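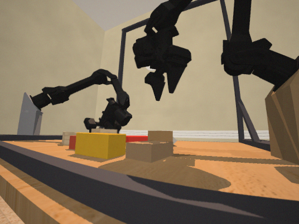
The packing cell in the simulator, with the two arms over the table.

I work in the packing hall in Clarninville, and for 13 years my job was to put things in boxes and make the boxes fit on a pallet. Since December I have a desk too, which I did not ask for. On the desk there is a screen, and on the screen there is the cell you see here, before it is built in our hall.

Our planner, Nathalie Nijs, asked two packers to sit with the engineers, and those were Mervin Leclerc and me. I was afraid they wanted us to teach the machine and then say goodbye. I asked this at the first meeting, with my bad grammar, and the answer was that the hall keeps all its people until the end of next year. After that, I don't know. It is written on paper, so I believe it this far.

The work itself is strange for my hands, because they do nothing. I watch the arms move over colored blocks and I say what I would do differently. A packer does not put a block down anywhere, he already thinks of the next one. To explain this in words took me a whole week. Mervin is better in it, he draws.

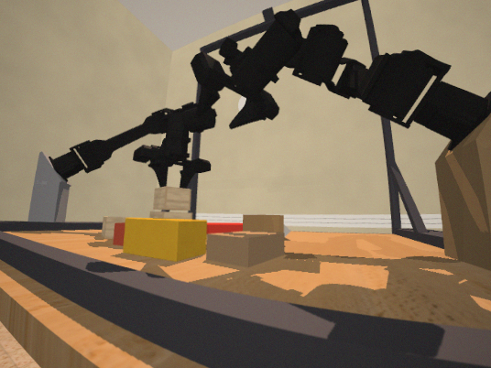
Left arm over the pale blocks, right arm higher up.

When one arm is low over the blocks like this, I always look at the other one. Between people we solve it with the eyes, or somebody says "go". For the arms it must be decided before, and I have filled over 3 notebooks with such small rules of ours that were never written anywhere.

What changed for the others on the floor? Simone Queiroz will learn to run the cell and she is happy, her shoulder is not good after so many years of lifting. Karim Ghanem does not want to learn it. He likes to pack and to talk while he packs, and I understand him very well. The talking at the line is a part of the job for me also, and at my desk it is quiet.

The pay for the desk days is the same as for the floor days. I have written to the office about this and I wait for the answer.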